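Cirnus Dining Services
Serviceware Inspection Checklist: Trays and Shallow Bowls
Site: Rosholm dining room, service table
Date: 15th November
Checklist no. 423

Scope: wood-grain serving trays and white shallow bowls with dark rim line. Glassware and cutlery are on separate sheets. Mark each item OK, Comment, or Withdraw.

1. Tray rim, all four sides. No cracks, no sharp edges.
OK. Run a gloved finger along the inside of the lip as well as the top.

2. Tray corners. Rounded profile intact.
OK.

3. Tray floor. No lifting of the printed grain, no knife marks through the print.
Comment. The dark streaks in the pattern can hide fine scratches. Inspect at a low angle to the light and turn the tray once before signing off.

4. Tray flatness. Maximum rock at any corner 3 mm on a level table.
OK. Measured with feeler gauge, tray unloaded.

5. Bowl rim. No chips. Rim line continuous.
OK. A break in the line is treated as a chip until checked by touch.

6. Bowl interior. Glaze glossy, no crazing, no gray metal marks.
OK. Metal marks that come off with cleaner are not a cause for withdrawal.

7. Bowl foot. Sits level, no rough spots that could score the tray.
Comment. One bowl from the Osei delivery had a rough foot at the February inspection and was withdrawn. Check this batch again next round.

8. Table surface. Covering flat, no folds under trays or bowls.
OK.

Reference views, tray and white dish:
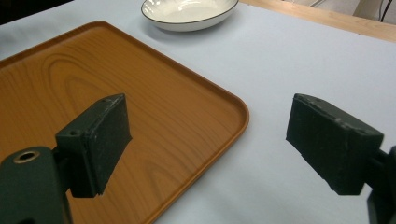
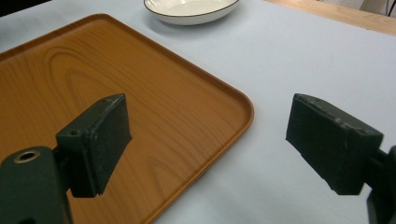
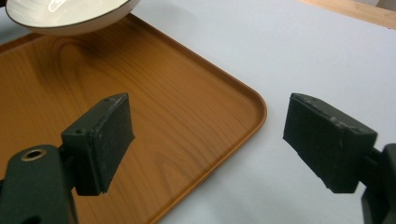
Can a tray with a small chip in the rim stay in service if the floor is sound?
Withdraw it. The rim is the part that gets gripped, and a chip there can cut a hand or spread into a crack under load. Tag the tray, enter it in the log, and put it on the return shelf. Do not sand or glue the rim on site.

9. Stacking. Trays stacked dry, same way up, no bowls left between them.
Comment. Two trays near the bottom of the stack were damp on the underside. Separated and left to air. Drying time after the wash cycle to be extended.

10. Storage shelf. Fixings tight, load label readable.
OK. Label replaced.

11. Stock count against register. Register shows 384 trays for this site.
Comment. 83 bowls are still held at Cisstead and are not covered by this sheet. Tray count agrees with register.

Withdrawn this round: none.
Open comments: items 3, 7, 9, 11. Items 3 and 7 carry over to the next checklist. Item 9 to be closed when the new drying time is posted at the wash station.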